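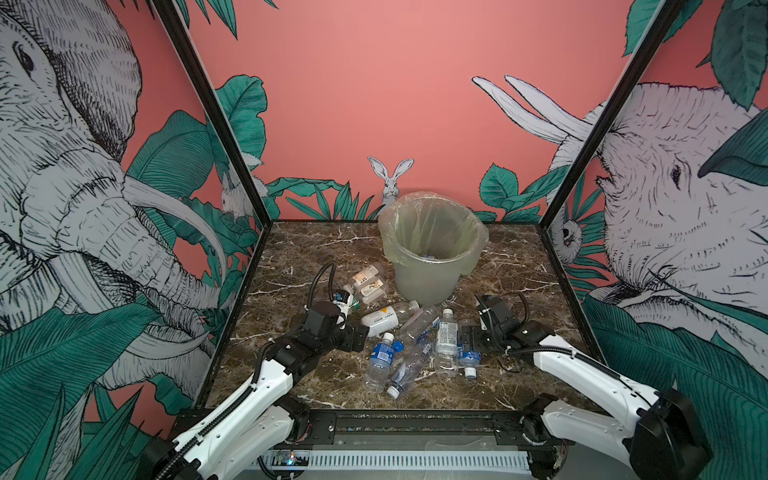
Dissolved solids in the Gisero aquifer are rising fastest in the shallow wells east of Baird, according to results released in January by the Zasetti Water Laboratory. The laboratory analyzed 3274 samples from private and public wells for chloride, sulfate, sodium, calcium, magnesium and bicarbonate, the six ions that make up nearly all of the dissolved load in local groundwater. Well owners collected many of the samples themselves, in containers supplied by the laboratory. Used drink bottles were refused. A clear bottle crushed like the one lying at a diagonal in the pile cannot be filled to the brim without trapping air, and air in the headspace lets carbon dioxide move in or out of the sample. The bicarbonate result then no longer represents the well.

The laboratory treats water with less than 1000 milligrams per liter of total dissolved solids as fresh. Most of the deep wells remain well below that line. In the shallow group, about 20 percent of the samples were above it, and in those samples chloride had replaced bicarbonate as the main negative ion.

Awuor Kirui, who directed the analysis, said the change in ion balance is more useful than the total. "Two wells can have the same dissolved solids and very different water," Kirui said. "One is hard water from limestone. The other has salt in it. A conductivity probe reads both as the same number, or close to it."

Conductivity is still the first test run on every sample. Ions carry current, so a saltier water conducts better, and the reading takes less than a minute. The laboratory used Flodutix bench meters, checked against potassium chloride standards at the start and end of each batch. Readings were corrected to a common temperature, as warm water conducts more than cold water with the same salt content. Samples were then filtered, and the individual ions were measured by ion chromatography. Bicarbonate was calculated from an acid titration.

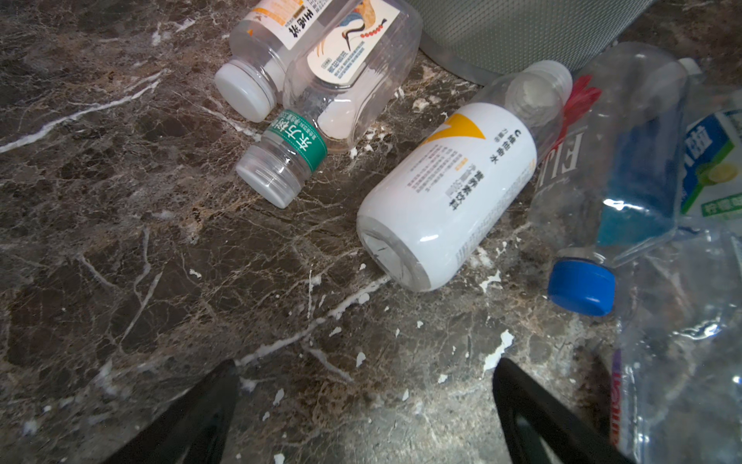 A charge balance was computed for every sample. Positive and negative ions in any natural water must carry equal charge, so a large mismatch between the two sums points to an error in one of the measurements or to an ion that was left out. Samples that failed the check were run again from a second container. Those that failed twice were dropped from the mapped results but remain in the data tables with a flag.

The source of the chloride has not been settled. The report considers road salt, water softener discharge and old brine from deeper rock. Softener discharge and road salt are both mainly sodium chloride and look much alike in a basic ion analysis. Brine usually carries more bromide for the same amount of chloride, and the ratio of the two can separate it from the others. Bromide was measured in 400 of the samples. Most of the ratios were consistent with road salt or softeners, although a group of wells along the north edge of the aquifer plotted between the brine and salt lines and may contain a mixture.

Repeat sampling of the shallow wells is planned for spring, when recharge is highest and the upper part of the aquifer is expected to be most diluted. Bromide will be added to the standard list for that round. Well owners who took part can request their own ion results and charge balance from Zasetti by giving the number printed on the sample container.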